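A thread on the Birkusside bursary round, for sixth formers and parents filling in forms this month. I have read the guidance notes twice so that you only need to read them once. Numbered, because people quote bits of these out of order.

1/ The Birkusside bursary is a grant. You do not pay it back. It sits on top of any student loan and does not reduce the loan. If a form asks you to list "other borrowing", leave the bursary off it.

2/ There are two awards and they are often confused. The Birkusside is means-tested and worth 900 a year in pounds. The Kisten award is worth 500, once, in the first year, and looks at your subject and your school, with no income test at all.

3/ You can hold both. The Kisten form has a box reading "I am in receipt of another award". Ticking it does not rule you out. It only changes which office handles the payment.

4/ The income figure for the Birkusside is household income before tax, for the last full tax year. Take it from the P60. Do not multiply up a monthly payslip, as overtime and one-off payments will throw the total out and the form will come back to you.

5/ If your parents live apart, use the household you live in for most of the year. A step-parent or partner living there counts. A parent living elsewhere does not, even if they pay maintenance. Maintenance goes in section C, on its own line.

6/ If income has dropped since that tax year, there is a separate current-year form. It needs a letter from the employer or a benefits award notice. Send it with the main form. Sent later, it is treated as an appeal and goes to the back of the queue.

7/ Page count. The full pack is 55 pages when printed, most of it notes. You only return the pages with a grey bar down the side. Every year somebody posts the lot and pays for a large parcel.

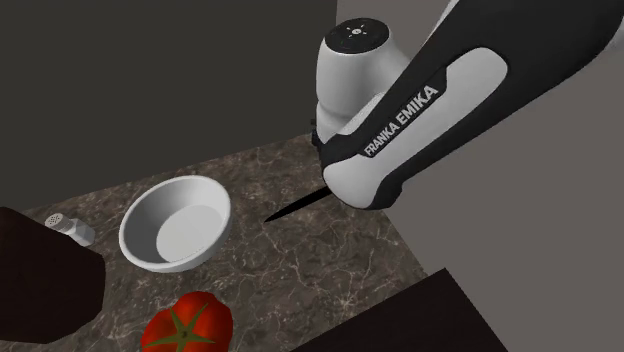
8/ Subject lists. The Kisten award is limited to courses on its published list, and the list goes by course code. The title on the prospectus does not matter. Engineering is the usual sticking point: two courses can both have students programming an arm like the white and black Franka Emika one, and one will be listed under mechanical engineering while the other sits under computing and is not listed. Look up the code before you write the statement.

9/ The code is the four-character one on your university application. Joint courses have their own code. Do not enter the code for one half of a joint course because it happens to be on the list. They check it against your offer.

10/ Foundation years: the Birkusside covers them, the Kisten does not. If you start on a foundation year you may apply for the Kisten when you move up, but you must apply in that round. It is not carried over for you.

11/ The statement. 614 words is the limit on the Kisten form. I have no idea where that number came from. The online box stops accepting text at the limit without a warning, so paste your statement in, then scroll to the bottom and check that your last sentence is there.

12/ What goes in the statement: why this course, what you have done towards it, and what the money would be spent on. The third part is the one people skip. "Living costs" is too vague. "Rail fares to placement and a second-hand laptop" is fine. They do not ask for receipts.

13/ References. One, from school or college. The form sends your referee a link by email as soon as you save their address, even if you have not finished your own part. Ask them first. Also check the spelling of the address, as you cannot change it once saved and will have to start a new form.

14/ If you have left school, a referee from work is accepted provided they have managed you for six months or more. Relatives are not accepted, including relatives who are also your manager.

15/ Punden. Several of you have asked about the Punden scheme. It is a loan. The leaflet calls it "a support package" on the front and gives the interest rate on the back. It may suit some people, but do not apply thinking it is a bursary, and read the part on early repayment before you sign.

16/ Mészáros fund: this one is for students with caring duties or who have been in care. It has no closing date and pays out all year. It is small and it is fast. You need a supporting letter from a social worker, a young carers' service or the school. It does not affect either of the other two awards.

17/ When entering the name of that fund on any other form, the accents are optional. The Birkusside site sometimes rejects the whole page if you include them, and the error message says "invalid date". It has nothing to do with the date. Take the accents out and save again.

18/ Fees. None of these awards charges a fee to apply. If a website offers to "submit to all local bursaries" for a payment, close it. At best you are paying for something you can do yourself, and at worst you have handed over a National Insurance number and bank details.

19/ The same goes for texts saying your award is on hold until you confirm your bank details. Payment details are only taken inside the account you set up, after the award letter. No one from either office will ask for them by text or over the phone.

20/ Dates. The round opened in October 2021. Both forms close at noon on the last working day of January. Noon, and not midnight — the online form shuts itself and the paper version must be in the office by then. A postmark is no use.

21/ Decisions come by email first, then by letter. Check the junk folder. If you used a school email address, change it to a personal one now in the account settings, as many schools switch those off over the summer and the second-year renewal notice will go to an address you cannot open.

22/ Renewal. The Birkusside has to be renewed each year with a new income figure. It is a two-page form. Missing it stops the payment, and getting it restarted takes most of a term.

23/ Correction to 6/: a benefits award notice has to be dated within the last three months. An older one is treated as missing. Thanks to those who wrote in.

24/ Replies are open for questions on the forms. Please do not post your household income or your reference number in them.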